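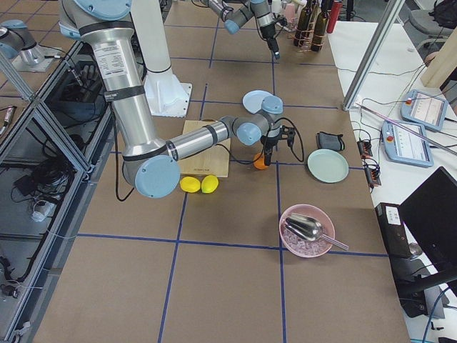 Sharing a prep table with the arms: a short guide for canteen staff

When the arms came to our canteen in Hasside, the first question from the kitchen was who decides where things stand. The answer is: you do, and you do it with tape. Divide the table into large rectangles with blue tape, and keep one task in each as far as you can. The cutting board and the lemons need the most room, and the bowl of ice with its scoop should have free space on the handle side.

Step 1. Lay out the table before the shift. Allow 12 minutes in the first week. Later, 6 is enough.

Step 2. Learn where both red stop buttons are. Every person on shift presses one once, with the arms standing still, so that the hand knows the way.

Step 3. Agree who holds the pendant. In our kitchen it changes at 10 o'clock. The person with the pendant does not also serve — we tried this on a Saturday and it went badly.

Step 4. Write down each stop and what you were doing. Ea Arnardóttir reads the notes on Monday and moves the tape if needed.

Some of the work becomes lighter, but there is more watching, and watching makes you tired. Ask for your break as before. The new duties should also stand in your job description; ours were added in September.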